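Two-Arm Bench, Damerel Shared Workshop: Build Gallery

The bench is a pair of small arms in a paneled enclosure, built at the Damerel workshop in Skasville and worked on in evening sessions through July. Printed links came off the shop machine; total print time was about 56 hours. The control code is called Irari and runs on a used desktop under the table. Parts cost so far stands at $1381, excluding the panels, which were left over from an older job.

Captions are short. Wiring tables and the parts list are on the Holovko page of the workshop wiki, under the same project name.

Handover position, keychain

Both grippers on a metal keychain with a blue tag and a red tag. The fingertips have to meet within a few millimeters for this, so it is the position used to check that the two base frames agree. Any error in the spacing of the base plates turns up at the tips. Each arm carries its own camera on a white mount above the gripper.

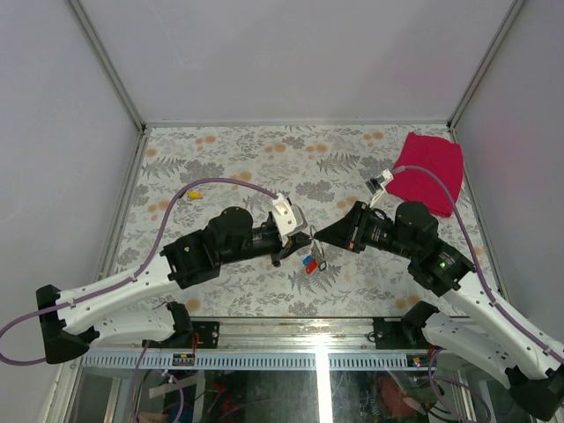 Grippers at table center

Arms overlapping over the middle of the floral sheet, small parts underneath. Collision limits in Irari are set per link, and the wrist housings are modeled as plain boxes 22 mm larger than the real parts on every side. With those limits on, the arms refuse to come this close. They are turned off for center work and the speed is capped instead.

The purple cable is tied to the upper link on the left arm and to the forearm on the right. Slack at the elbow matters more than it looks on the drawing. The first routing was too short and pulled a connector at full reach, so both runs were recut with a wide loop outside the joint.
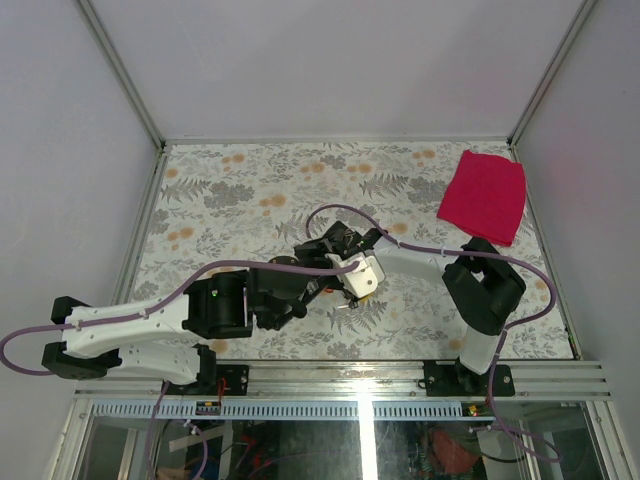
Cable life is still an open question. The current set has done 500 cycles of the reach test with no dropped frames, and the next check is a continuity test with the elbow held at each end of its travel. If a conductor fails, the plan is to move to a softer jacket and keep the same path.

Remaining work

Cover plates for the small boards at the front. Strain relief where the cables drop past the front beam. A proper fixture for the base plates, which are still aligned with a square and a steel rule each time one comes off. The red leads at the front boards also need labels that match the wiring table; the numbers in the table were changed after revision 2 and the old ones are still in the code comments.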